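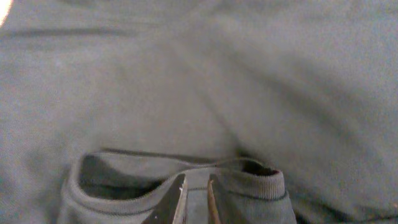

Folding sweatshirts so the neckband doesn't go wavy

Print this thread | E-mail this thread

golau_girl
Posted November 8, 2020
I have a Golau crewneck in a grey-green colour, plain, no print on it, and the neckband keeps curling over on one side. I fold it in thirds and stack it with everything else. The rest of the top is fine. Is it the folding or the washing? I've only had it since January.

D. Pichon
Washing. A ribbed collar goes when you hang the top wet by the shoulders. Dry it flat on a towel and pull the rib back to shape with your fingers while it's damp. The folding makes no difference.

Anahera P
I don't agree that folding makes no difference. If the band is rolled under when it goes in the pile, and there are four heavy things on top of it, it stays rolled. Mine did. What I do now:

1. Lay the top face down and smooth the body out from the middle. Get the big diagonal creases out first or they fold in with everything else.

2. Flatten the collar with your palm. Check the back of it too.

3. Sleeves in, sides in, then fold up from the hem and stop short of the neckband – leave it on the outside of the fold.

4. Stack with the widest thing at the bottom. Grey one first, then the dark, then the white on top. My piles on the table are never squared up and the collars are fine.

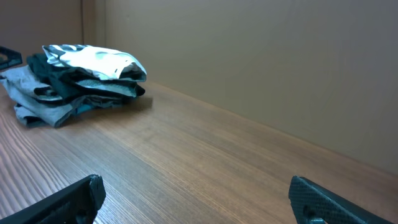
5. Put the pile away the same day.

lundik_drawers
Step 4 is where I'd argue. A loose pile slides as soon as you lift it, and then you're refolding the top two. I have the Lundik chest with the shallow drawers and everything stands on edge in there. No weight on anything.

Anahera P
Standing on edge is good for T-shirts. Fleecy tops flop over unless the drawer is full.

lundik_drawers
So fill the drawer.

D. Pichon
Still say it's the drying. What's the label say, is it 100 per cent cotton?

golau_girl
Cotton with something in it, the label has mostly washed off. I do hang it by the shoulders, so I'll try drying it flat and see. Thanks both.

Print this thread | E-mail this thread

Reader comments (2)

Settimio Messina: A bit of steam from the iron, held just off the rib, brought mine back. Don't press it.

Marcelle Royer: I've folded mine in half lengthwise for years – no trouble with collars. Thirds leaves a line down the front.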